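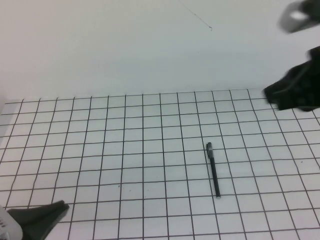

Jolien Postma wrote in to say that ruling a whole tabletop into squares is what people do when they are avoiding the work they meant to do on the tabletop. Fair. I was avoiding my taxes. The grid is still there and the taxes got filed eventually, so I'm counting both as finished.

## Covering a desk with a grid sheet

You want a big white sheet with thin black lines on it, laid flat, so that you can square things up, measure by eye and stop cutting paper on a slant. You can buy one printed. I drew my first one, and I'd recommend the experience to anyone with an afternoon and low expectations.

### What you need

- White paper off a wide roll, long enough for the desk plus a bit
- A black pen you trust
- The longest straightedge in the house
- Low-tack tape
- A damp cloth and a dry one

### Prep

Wipe the desk, then dry it. A crumb under the sheet becomes a hill, and your pen will find the hill every time for as long as you own the desk.

Unroll the paper the night before and weigh down the corners with books. Paper that has spent its life on a roll has opinions about going back.

### Drawing it

1. Tape the sheet down along the back edge first, then smooth toward you.
2. Make tick marks along all four sides. I use 30 millimeters between ticks. Godfrey Simiyu uses an inch and sends me emails about it.
3. Join the ticks, left to right, working from the back of the desk to the front. Going the other way means dragging your sleeve through every line you just made.
4. Let that set dry and go make coffee.
5. Draw the other direction.
6. Trim the far edge with a knife so it ends cleanly.

Hold the pen upright against the straightedge. If you lean it, the ink creeps underneath and you get a small beard on the line. Some wobble will happen anyway. Once there's a mug on it, you won't care.
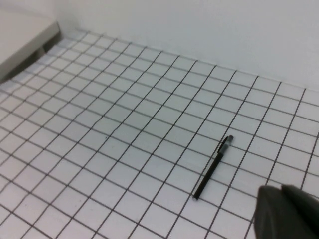
*Black pen with a pocket clip, lying across the squares.*

### Using it

Line up whatever you're cutting with two crossing lines, one in each direction. Checking against a single line is how I made a birthday card shaped like Nevada.

Don't cut directly on the sheet. I've done it twice, and the second time I knew better.

When the paper gets grubby, peel the tape slowly at a low angle and start over. Mine lasts until June if I keep soup off it.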